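2022-07-12, monument shop, Brumton

Second morning on the replacement plaque for the Lockyer campus memorial, and I'm in a better mood than I was after the first! The new wording came through from Noeline and it's longer (of course it is), so the old layout is dead. I set the whole thing again at 19 mm cap height and it fits, but only just, and the last line of names sits closer to the border than I'd like. Arturo thinks it's fine. I printed it full size and taped it to the door so I can grumble at it every time I walk past.

Cut two test letters in the offcut of Kikbridge stone, one with the 5 mm bit and one by hand. The hand one has much nicer corners — slower, though, and there are 300 characters to get through. 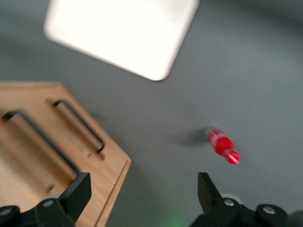
Do we paint the letters or leave them bare?

Leave them bare for now. The college wants to look at them in August light before deciding, and paint can always go in later.

Farzad called about the bench by the path. They want it facing the monument instead of the parking lot, which I've been saying all along, so hooray. Means moving the footing, and Robel has to redo his drawing. I said I'd send him the measurements tonight.

Still to do: ask Bevan about the spelling of the third name on the list, because the two sheets don't match and I'm not cutting it until somebody in the family has seen it. Order more masking film. Sharpen the small chisel, it's dragging on the curves.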